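Watching Ballet: Notes for Week 2

Hi all! My Sunday group asked for these in writing, so everybody gets them. Tonight is story ballet, and we'll spend most of it on Act II of Giselle (Act I is on your own time, sorry).

1. Before you watch

Read the plot first. I know some of you like to be surprised, but mime goes by fast and you'll enjoy it more if you know who has promised what to whom. Antigoni Tsoukalas has a two-page summary I love, and I'll bring 15 copies.
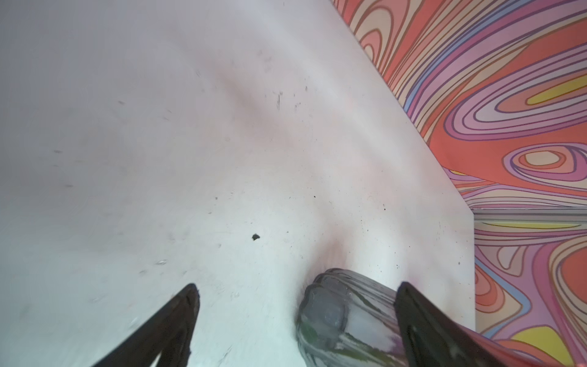

2. Watch the corps

Everyone stares at the leads. Try giving one whole number to the Wilis instead! Look at the arms, the spacing, how the lines cross on those traveling arabesques. When I saw the Ornside company do it, I was up in row 14 of the balcony and finally got the patterns. Cheap seats are great for this.
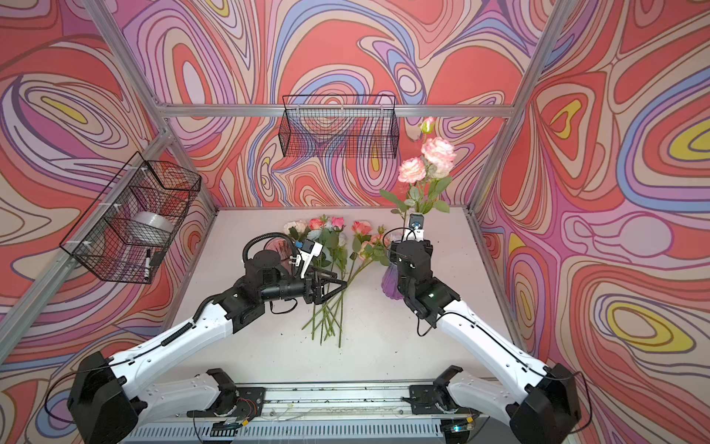 Loops and bands in coral, blue and mustard yellow.

3. Listen, too

Adam gives his characters their own tunes and brings them back later, so hum along (quietly). Keith Holroyd will play a few of them on piano after the break.

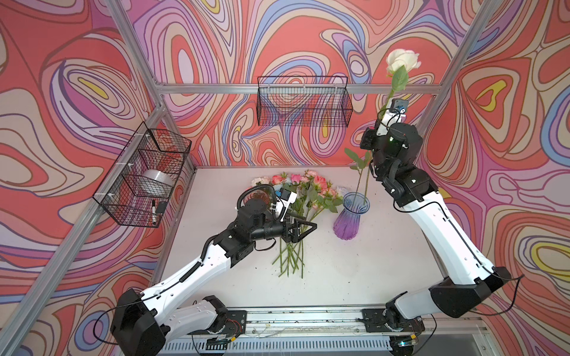
4. For next week

Write me a page on one solo, any solo. Tell me what the dancer did and where the music was while she did it. "Graceful" is banned!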